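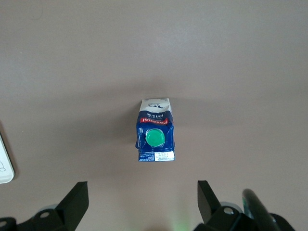 What makes a good bowl of porridge?

Time, mostly, and a pinch of salt at the start of cooking. Soak the oats overnight, cook them slowly, and stir more often than you think you should.

Home Stories Food Places Shop Contact

Stories > Interviews > Breakfast

Jan 25, 2022

Achilleas Antoniadis grew up on yoghurt and toast, and first ate porridge at the age of 26, in a bed and breakfast in Dunbar with rain coming in sideways off the sea. "I thought it was going to be glue," he says. "Then I had three bowls, and the landlady had to start another pan for the next table!"

He went home and bought a sack of oats. These days he runs the breakfast counter at Custmont, a narrow café with a green door and 4 stools along the window, and on a busy morning he'll serve 60 bowls before eleven. I had two of them while we talked, and I'd have had a third if there hadn't been a queue behind me.

He is wonderful company on the subject of oats. Pinhead oats are his great love, for the bite they keep even after a long cook. "Rolled oats are fine, I eat them at home when I'm tired," he says. "But pinhead has something to chew on. You know you've had breakfast." He toasts them first in a dry pan until they smell like biscuits, then leaves them in cold water until morning.

I ask about milk or water, which I gather is a question that has ended friendships. He laughs for quite a long time. "Water in the pan, milk in the bowl. Cold milk, poured round the edge so the porridge floats a bit. My wife cooks hers all in milk and she is wrong, but it's very nice."

The toppings change with whatever turns up. When I visited it was stewed pears with a little ginger (glorious), and there was a jar of toasted hazelnuts going round the counter. In February he'll move on to blood oranges, cooked down with honey until the peel goes soft. He got the idea on a walking holiday in Zutberg, where the guesthouse put a spoonful on everything, including the cheese.

For home cooks he has one firm piece of advice, and that's to weigh it. "200 grams of pinhead for four people, with plenty of water. Everybody guesses, and then everybody has a pan they can't clean." If the pan does catch, he fills it with cold water and goes for a walk.

He keeps a notebook too, with every batch he has made at the café written down in pencil. The morning I came in was number 2577. Beside it he had put "good, bit thick, pears excellent", and I'd agree with all of that except the thick part - mine was perfect.

Next he wants to try a savoury bowl, with leeks and a soft egg. "I've made it at home and I ate it standing up at the cooker," he says. "I didn't even get to the table."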